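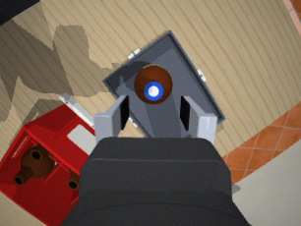

By Raili Mäkelä, Office of Graduate Admissions
Published 2020-06-18

Frequently asked questions: part-time postgraduate study at Betumbridge

The answers on this page apply to the part-time taught master's degrees offered by the Betumbridge School of Graduate Studies at its Cleten and Drilville campuses. Applicants for research degrees should consult the separate guidance issued by the Research Office.

Who may apply?

Applicants should hold a bachelor's degree with honours, or an overseas qualification which the School accepts as being of the same standard. Those without a degree may be considered if they have at least seven years of relevant work experience. They will be asked to submit a written statement and to attend an interview with the programme director.

How do I apply?

Applications are made through the online form. You will need a copy of your degree certificate, a full transcript, the names of two referees and a personal statement of up to 900 words. Referees are contacted directly by the Admissions Office. Letters of reference sent by applicants themselves are not accepted.

May I apply before I have received my final results?

Yes. Any offer will be conditional, and the conditions will be set out in your offer letter. Final results must reach the Admissions Office before you enrol.

What are the fees?

The fee for each stage of a part-time degree is £2770. A deposit of £100 is payable on acceptance of an offer and is deducted from the first instalment. Deposits are returned only where the School withdraws a programme or where an applicant fails to meet the conditions of an offer.

Can fees be paid in instalments?

Students who pay their own fees may do so in instalments by direct debit. Where an employer is paying, the full amount for the stage is invoiced at enrolment. A signed letter from the employer must be uploaded to the student account before the invoice can be raised. If the employer later declines to pay, the student becomes liable for the balance.

Is financial support available?

The Pangaribuan Bursary is open to part-time students who are the first in their family to undertake postgraduate study. It is awarded as a reduction in fees and cannot be taken as cash. Applications open once an offer has been accepted, and decisions are sent by email. There is no right of appeal against a bursary decision, although applicants may ask for brief written feedback.

When are classes held?

Most modules are taught in the evening. Some programmes also include study days at Drilville, the dates of which are published in the module handbook. Attendance at study days is compulsory. Recordings of lectures are placed on the learning site, but seminars and practical sessions are not recorded. 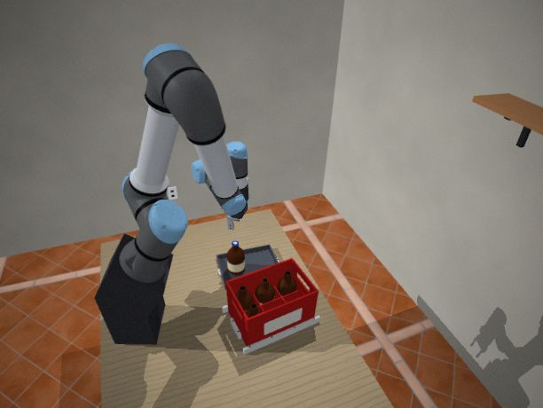

Can I transfer credit from another institution?

Credit may be transferred where the earlier study was at master's level and matches the content of the module concerned. Requests must be made before enrolment and are decided by the programme director. Credit cannot be used in place of the dissertation or final project.

May I take a break from my studies?

A student may suspend study with the approval of the Registrar, Dr Urho Lappalainen. Requests should be made on the suspension form, with supporting evidence where the reason is medical. Library access continues during a period of suspension, but supervision and teaching do not. Students who hold a visa should seek advice from the International Office before making a request.

Can I change from part-time to full-time study?

Changes are permitted between stages only. The request must reach the Registry by the end of May, and fees are recalculated from the start of the next stage.

When will I graduate?

Degrees are conferred once the examination board has confirmed the results. Ceremonies take place at Cleten. Students with unpaid tuition fees will not be entered for a ceremony until the account has been cleared.

Whom should I contact with further questions?

Questions about entry requirements and offers should be sent to the Admissions Office through the enquiry form. Current students should contact the Registry, quoting their student number in all correspondence.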